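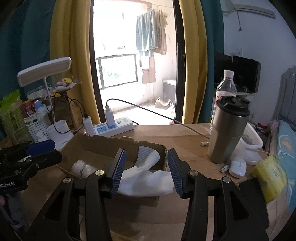
Figure 6. White cloth or tissue held above an open box.

Section 6. Care and Storage of Bows, Sashes and Scarves

This section applies to all ribbon and scarf items in the Sanitow wardrobe care set supplied by Flumside of Grarnton. Revised Tuesday, October 3, 2017.

6.1 Untie every bow before storage. Knots left in place over a season will mark satin and velvet ribbon permanently.

6.2 Remove pins, clips and brooches.

6.3 Press the ribbon on the reverse side at the lowest iron setting. Place a pressing cloth between the iron and the ribbon.

CAUTION: Do not press velvet flat. Hang it in steam and let it dry fully.

6.4 Wind the ribbon on the card provided, face outward. Secure the end with cotton tape.

NOTE: Ribbons longer than 70 inches require two cards. Replacement cards are ordered under part number 161.

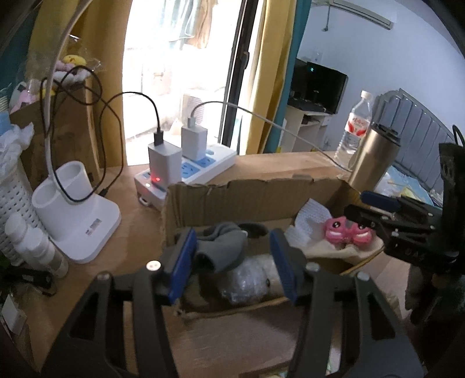
6.5 Place the wound cards in the storage tray in a single layer. Silk scarves are to be rolled, never folded, and placed on top.

6.6 Store the tray away from direct sunlight. Inspect the contents each January and refold the tissue lining along new lines.

CAUTION: Mothballs must not touch metallic thread. For Luik pattern sashes, see Section 7 before cleaning.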